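Brick & Biscuits
@brickandbiscuits
19 March 2018

Right, it's Monday, I've got a pot of tea on the go, and a few of you asked how I'm getting on with the white cabinet, so settle in because I do go on a bit once I start. It's a thread about shelves, mostly. Sorry in advance to anyone who came for the biscuits.

For newer people: the cabinet is the white one with the rounded side that stands against the brick wall, near my desk. I call it the Nuritz, which was the name chalked on the underside when it came, and I've never found out if that was the maker or the last owner or just somebody's idea of a joke.
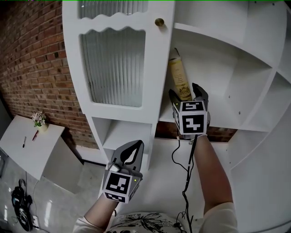
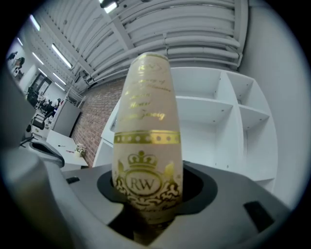
I'd had my heart set on a cabinet with a curved end ever since we moved in, you see. You walk past that corner a hundred times a day with a laundry basket on your hip, and the old bookcase had a proper hard edge to it that got me in the same place every single time. I had a permanent bruise!

The curve means the open shelves on the far side bend round and away from you, which is lovely to look at and a complete nuisance to put things on. Anything square sticks out. Books are hopeless, they fan out like a dropped hand of cards. Round things are what it wants, so bottles, bowls, jars, little pots.

I found it through Flotwood, the second-hand place out past Darnmont that used to be a carpet warehouse. You have to go with the whole morning free and a flask, as nothing is in any kind of order and half of it is behind the other half. I went in for a bath mat. I did not come home with a bath mat.

They wanted 100 pounds for it and I stood there doing that thing where you pretend to look at a lamp while you think. Then the chap said they could deliver it that week for another 13, and I thought, well, I've spent more than that on plasters for my hip, and that was me done.

The door is what sold me. It has this wavy top edge to it, scalloped I suppose is the word, and frosted ribbed glass with the wave running underneath it or above it depending how you look, and a small round brass knob. It's a bit like the front of a very small seaside ice cream parlour. I know that isn't everyone's taste, but it cheers me up when I come in with the shopping.

Now, ribbed glass. I do want to say something in its favour, as I was a clear glass person for years. Clear glass means you have to be tidy behind it. Frosted and ribbed means you can shove the good tablecloths in there any old how, with the fondue set on top, and all anyone gets is a soft sort of blur. It's very forgiving stuff.

The only thing is that it does hold the dust in the grooves. A flat cloth just skates over the top. I use an old soft toothbrush, dry, going up and down with the ribs, and then a barely damp cloth afterwards, also going up and down. If you go across you'll be there till teatime and it'll look worse. Ask me how I know.

The brass knob I leave completely alone. I polished the last one I had until it looked like a sucked sweet and I was sad about it for a month. A wipe with a dry cloth when I'm passing, and that's its lot.

So, the shelves. The big open compartment on the side has been giving me trouble all March. It's tall, it's all white inside, and anything small you put in there looks like it's waiting for a bus. I tried the blue egg cups. I tried a fern, which sulked. I tried a stack of recipe magazines and they just looked like a stack of recipe magazines that hadn't been put away.

What it needed was height, and that's where the cream bottle comes in. I do love that bottle. It's a tall thing with all the ornament on it that a bottle could possibly carry, and I'd had it living at the back of a cupboard in the kitchen behind the vinegar, which seems wrong for something that's gone to the trouble of having a gold crown.

Under the crown there's a little oval with RW in it, very grand, with gold curls going off on both sides. Then a gold band higher up with a row of tiny white dots, like the edging on a good tea set. The writing above that is so curly I can hardly make it out, apart from one bit that I think says Zweig. If your German is better than mine (mine stops at ordering cake) do shout.

It was given to me as a thank-you for feeding somebody's cats, and it's been through two house moves wrapped in the same tea towel. I keep being asked when I'm going to open it and I keep saying Christmas. I haven't said which one.

I had it on the curved shelves first, as that seemed the obvious place for a bottle, and it was fine, but it was rather in the way of elbows. In the big compartment it can lean up against the back, and pale on white is calmer than I thought it would be. The gold does the work. When the lamp's on in the evening you just get that warm glint out of the corner of your eye.

There's a row of little holes going up the sides in there, and my first thought was to fill them and touch them up. I bought the filler and everything. But then I'd lose the chance of putting a shelf in across the middle if I change my mind, and I do change my mind, so the filler has gone in the drawer with the other filler.

If I did put a shelf in, it would have to leave 40 centimetres clear underneath so I'm not knocking anything when I lift a bottle out. I measured that with a tape and then again with my arm, holding a rolling pin. The rolling pin was the more useful of the two.

The square cubby under the door is still up for grabs, by the way. I'd quite like a basket in it for the post and the takeaway menus, but every basket I've found is a finger's width too wide. There's a shop called Ye on the Darnmont road (yes, just Ye, I think the rest of the sign came down in a gale and they decided to keep it) and they do baskets to order, so I might go and be brave.

Somebody asked last time about painting the brick behind it and I'm afraid I went a bit quiet, so let me answer properly now. I did think about it. A white wall would make the room lighter, no question. But white against white and the lovely curve would vanish, and I like how the red shows behind the lower shelf, where you get a strip of it peeping through. It's staying.

Brick is a pain for dust as well, I'll give you that. I go over it with the soft brush on the hoover before I do the cabinet, never after. I did it after once, in my best cardigan, and had to do the whole cabinet again and the cardigan too.

A tip for anyone arranging shelves, which I had from my gran and have never improved on: take everything off, all of it, and put it on the bed. Then have your lunch. When you come back you'll only want to pick up the things you like, and the rest can stay on the bed until you want to go to sleep, at which point you'll get very decisive indeed.

Mine left me with the bottle, a brown jug, the nice sugar bowl with no lid and a brass bell that I'm not allowed to ring. The egg cups have gone back in the kitchen and the fern is on the landing, where it has perked up no end, the little madam.

Oh, and for the person who wanted to know if it wobbles: it did, a bit, at the curved end. The floor in that corner has never been level. I folded up a beer mat and slid it underneath and it's been good as gold. I keep meaning to get a proper felt pad and I keep walking straight past them in the ironmonger's.

Tea's gone cold so I'll leave it there for tonight. If anyone has a curved shelf at home do send me what you've put on it, I'd love to see, and I'll let you know how I get on about the basket. I'm going on Saturday if the rain holds off.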